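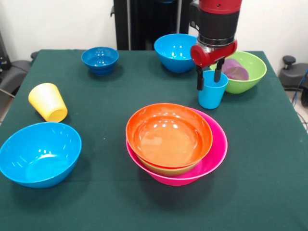

Farzana Wijesinghe asked whether a narrow pair of fingers could be trusted with thin tableware at all, having found in her own work that rims slipped whenever the closing force was set low enough to spare the plastic. Her remark was received in August, in reply to our first notice of the gripper comparison, and it has shaped the order in which the results are presented on this page.

The Wanigasekara Laboratory is comparing two parallel grippers, supplied by Broltia and Pravedel, for the handling of household cups and bowls. Each gripper is assessed on the same arm and with the same control software, Listavano, so that differences in the results may be attributed to the fingers and their drive. The programme provides for up to 3,000 grasps.

The photograph at the head of this page shows a rim grasp on a light blue cup, with one black finger on each side of the opening. Bowls, some of them nested, share the green cloth with the cups.

Rim grasps are recorded separately from grasps on the outer wall. A cup is to be raised, held for 5 seconds and set down again without a second attempt. Nested bowls form a further category, in which the upper bowl must be removed and the remainder left in place.

In the preliminary series of 43 rim grasps, the Broltia gripper completed 41. The corresponding series for the Pravedel gripper has yet to be scheduled. Closing force was held constant throughout, and a separate series at reduced force will address the point raised above.

Requests for the test procedure should be sent to the laboratory office in writing.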